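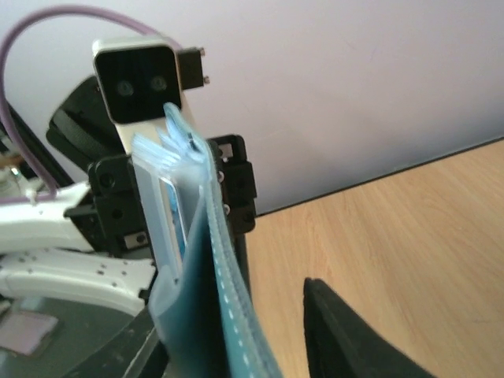

Figure 2. Light-blue soft holder, hanging, with its zipper strip down the right edge. A flat, card-like item shows through near the top.

The claim that see-through holders make small flat things easier to find is repeated so often in the home-storage literature that few authors bother to cite anyone for it. We went looking for the evidence and found little. Parri and Yorath's survey of storage advice, which we use as our starting point, lists 3,579 separate recommendations, and a large share of them tell the reader to pick a holder that shows its contents. The survey records what was advised. It does not record whether anyone found their card any faster, and later authors have been careless about the difference.

Figure 2 gives a fair idea of the problem. Something flat is clearly in there. One can make out a pale border and a strip of strong blue along one side, and a person who already knows the item would probably name it from that strip alone. A person who does not would be guessing. Where the plastic folds over itself lower down, the color deepens to a teal-green, and we would not want to say what could be read through it. "Translucent" covers a very wide range of materials, and the makers' own terms are no better. Of the product sheets we collected, Leltard and Dollmont both use "clear" for tinted plastics, while Kashyap uses "frosted" for what looked to us like the same tint.

There is also the matter of how a holder hangs or lies. Most published tests place it flat on a table under good light with the contents pushed square against the front. We know of no household where things are kept that way. Held up by its top edge, a soft holder creases and crinkles at the point where it is pinched, and the seal wanders out of line. Any measure of how well contents can be seen ought to be taken in several positions. Only two of the papers we reviewed did this, and one of them dropped the hanging position from its final tables without comment. 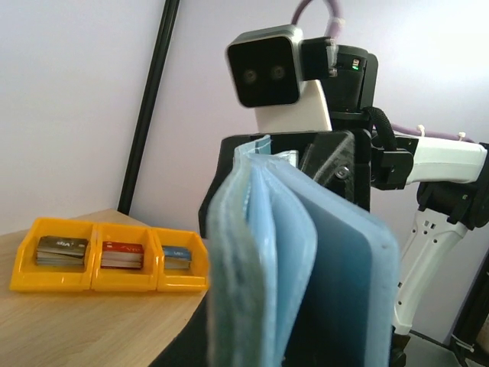
4.2 Layered wallets and the color-coding claim

A second piece of common advice is to use a holder with several pockets in different shades, so that each shade comes to stand for one kind of item. The wallet above is built on this general plan, with layered panels that run from pale sky blue through grayish teal to a deeper slate. Fanned open and seen close up, the panels separate well enough. We doubt that this says much about ordinary use, where a wallet is opened only as far as it needs to be and often in poor light.

The shades themselves are another weak point. The inner folds are mottled, with lighter and darker patches, and the look is of worn cloth. If a pale panel has dark patches and its neighbor is only one step darker, the code becomes hard to follow. Brivus recommends at least five shades for a household set, a number for which we could find no source. It seems to us that five blues would be worse than two plainly different colors, though we have not tested this and neither, as far as we can tell, has anyone else.

We therefore leave both claims out of the scoring used in Section 5. A holder earns no credit there for being see-through or for having panels in graded shades. Readers who think this too harsh can add the points back using the weights in the appendix.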